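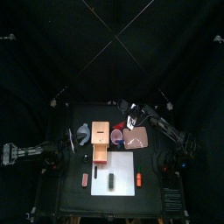
Lý wrote back after the first draft that a borrowing card shows who took a book home and says nothing about who read it, and that the report should say so early. We agree. Everything in the sections below is about borrowing. Where we talk about reading, it comes from the interviews, and we have tried to mark the change each time.

The project looked at the lending library of the Lorneck chapel in Stindness. The library is one room behind the main hall with shelves on three sides and a desk by the door. It holds religious books for the most part: scripture commentaries, sermons, lives of missionaries, devotional calendars, family handbooks, and a shelf of novels with a faith theme. Members may borrow, and so may anyone who comes to a service and leaves a name. Our question was which kinds of religious book leave the shelf most often and whether that matches what people say they want from the library.

Sources

We used the borrowing cards, the shelf list, a short paper survey and a set of interviews. The shelf list gives 2,018 titles. It was typed over several years by more than one person, and the categories changed along the way. "Christian living" in the early pages becomes "Daily life" later on, and a few books appear under both. We merged these and kept a note of every merge in Appendix A.

The borrowing cards are kept in the back pocket of each book. A card has the title at the top and then lines for the borrower and the date. Names were not copied. We recorded only the title, the category and the year of the loan, and the cards went back in their pockets the same afternoon.

Some cards were missing. In the sermons section a large share of the books had a pocket and no card, so sermons are probably counted too low. We did not try to correct for this. Any correction would have been a guess.

The records were entered in Erkodero, the free catalog program used in our course. It handles titles well and categories badly: a book can have one category only, so a commentary written for teenagers has to be a commentary or a youth book. We put such books where the shelf list put them.

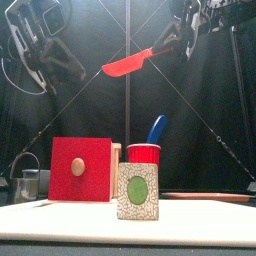

A second problem with the program was sorting. Titles that start with "The" were filed under T until we found the setting, and by then the first printed table had already gone around for comments. The tables in this version are correct. If you have the January printout, please throw it away, the order of the lower half is wrong.

What was borrowed

Lives of missionaries and other biographies came first by a clear margin. We had expected commentaries to lead, as they take up more shelf space than anything else in the room. Commentaries were third, behind the novels. Devotional calendars came next, although most people buy their own and the library copies are out of date by the following winter.

The list of the 20 most borrowed titles is in Appendix B. A few points about it:

Biographies of women are borrowed more than biographies of men, although the library owns fewer of them.

Large-print editions do well in every category where they exist. There are not many.

No book of sermons is on the list, but see the remark on missing cards.

The most borrowed title is a children's life of a missionary doctor. The library has three copies and all of them have been rebound. Several of the loans on its cards are close together, which suggests a class or a reading group, and one of the interviews confirmed that the Sunday school had used it.

Old books were borrowed less than new ones, with one exception. The bound volumes of the chapel magazine have no cards at all and are not supposed to leave the room. People come in and read them at the desk. They do not show up in our figures in any way, and we only learned of it through the interviews.

The survey

We left 50 survey sheets on the table in the hall, with a box next to them, and all of them were filled in. The sheet had four questions. It asked what kind of book the person had borrowed last, what kind they would like to see more of, how they chose, and whether they had ever looked for something and failed to find it.

The answers to the second question did not fit the loans. Commentaries were the most common wish, and biographies were hardly mentioned. There are two ways to read this. People may ask for commentaries and take home biographies, or they may ask for commentaries for the reason that the ones on the shelf are not the ones they need. The interviews point to the second reading, at least in part. Several people said the commentaries were written for ministers and assumed Greek.

On how they chose, most wrote that they took whatever was lying face out on the desk. This matters for the whole study. Whoever sets out the books on the desk has a strong influence on the loans, and we have no record of what was put out when.
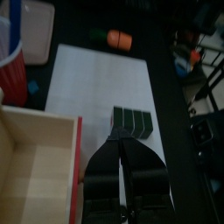
INTERVIEWS
By Ladi Shehu — 3/21/20

I did 12 interviews for this part. Each took place in the library room after a service, and I took notes by hand. I did not record anyone. People were more relaxed that way, but it means that the quotations are as close as my notes allow and no closer.

I started each one with the same request: tell me about a book from this room that you remember. Most people named a book from childhood. Fewer could name something borrowed in the past year, even those who came in every week. One woman described a biography in detail, with the color of the cover and the place on the shelf, and we looked for it together afterward. It was not on the shelf and is not on the list. She thought it might have been her aunt's.

Commentaries came up often. One man said he had borrowed the same volume on Romans four times and had never got past the introduction. Another said he wanted "something between the children's shelf and the professor's shelf." I heard nearly the same request from two younger members, who wanted short books they could finish on the bus.

The novels divided people. Those who read them were a bit shy about it and called them light reading. Two people said the library should not spend money on them. I checked this with the accounts book — the novels were all donated, so no money was spent.

Nobody I spoke to used the shelf list. Most did not know it existed. It is kept in the desk drawer.

Suggestions

The chapel asked us for practical points. Ours are these. Move the shelf list out of the drawer. Put one introductory commentary face out on the desk each month and write down which one it was. Replace the missing cards in the sermons section before anyone tries to compare it with the rest. Buy large print where there is a choice of edition.

The magazine volumes should get a sheet of paper where people can mark that they used them. The bindings on the oldest are weak and they should not be photocopied flat.

The full tables, the survey sheet and the list of merged categories are in the appendices. A printed copy of the report is in the library room, on the shelf under the window.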